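4 Playing and digitising records

This section covers cleaning, playback and transfer of records on the Clirnar turntable using the Wako phono stage. Complete section 3 (levelling, cartridge alignment and tracking force) before you start. If the turntable has been moved since it was set up, repeat the levelling procedure.

4.1 Before playback

1. Switch the amplifier to standby and set its volume control to minimum.
2. Check that the ground lead from the turntable is fastened to the GND post on the phono stage. Finger-tight is sufficient.
3. Set the cartridge selector on the rear of the phono stage to MM or MC.
4. Lower the dust cover, turn the platter on and let it run for 2 minutes.
5. Stop the platter and place the record on the mat, side A up.

Caution: Do not change the cartridge selector while the amplifier is on. The switching transient can damage loudspeakers.

Note: Heavily compressed metal and hardcore pressings are often cut with long sides. Output is lower on these records than on a typical 12-inch single. Leave the gain setting alone and correct the level at the amplifier.

4.2 Cleaning the record

1. Start the platter.
2. Hold the carbon fibre brush across the grooves with the tips just touching the surface.
3. Keep the brush still for several revolutions, then draw it slowly toward the outer edge.
4. Clean the brush on its handle before using it on the next side.
5. For second-hand records, use the wet procedure in section 6. Leave the record in the rack until both sides are fully dry.

Caution: Do not use household glass cleaner, methylated spirits or tap water on vinyl or shellac. Shellac discs must never be cleaned with any product containing alcohol.

4.3 Setting the recording level

The phono stage sends an unprocessed signal to the USB output. The colour of the level light shows the state of the input: green for normal, amber for high, red for clipped.

1. Connect the phono stage to the computer with the supplied cable. Do not use a hub.
2. Open Illisico and select the phono stage as the input device.
3. Find the loudest passage on the side. On most extreme metal albums this is a blast-beat section or the first full-band entry after a quiet introduction.
4. Play the passage and adjust the input trim until the light stays green with an occasional flash of amber.
5. Return the arm to its rest.

Note: Distorted guitars can mask a clipped input. Rely on the level light and the meter in Illisico – listening alone is not an adequate check.

4.4 Recording a side

1. Create a new session and enter the artist, album title, catalogue number and side.
2. Press Record in Illisico, then lower the arm with the cueing lever.
3. Leave the session running through the run-out groove. The silence at the end of the side is used for noise measurement.
4. Raise the arm, press Stop and save the session before turning the record over.
5. Repeat for the remaining sides, using the same trim setting for the whole album.

A session can hold up to 400 track markers. Grindcore compilations may exceed this figure. Split these into one session per side.

Caution: Walking heavily near the turntable can make the stylus skip. On sprung timber floors, use the wall shelf kit.

4.5 Placing track markers

1. Select Markers, then Detect. Illisico places a marker at each gap longer than the set threshold.
2. Check the results against the track list on the sleeve.
3. Delete any false markers. These are common in doom and drone recordings, where a sustained chord may decay below the threshold in the middle of a track.
4. Add markers by hand where tracks run together.
5. Export the session. The default format is lossless.

Note: If export stops with code 211, the destination drive is full. Code 747 indicates that a marker has been placed after the end of the audio.

Procedures 4.3 to 4.5 were checked by Mahlet Yimer and Tariq Bugti with the Dident moving-magnet cartridge – other cartridges may need a different trim setting.

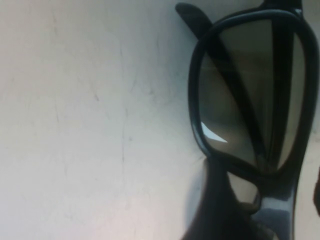

4.6 Shutting down

1. Set the amplifier volume to minimum and switch to standby.
2. Fit the stylus guard and lock the arm in its rest.
3. Close Illisico before disconnecting the USB cable.
4. Return the record to its inner sleeve and store it upright.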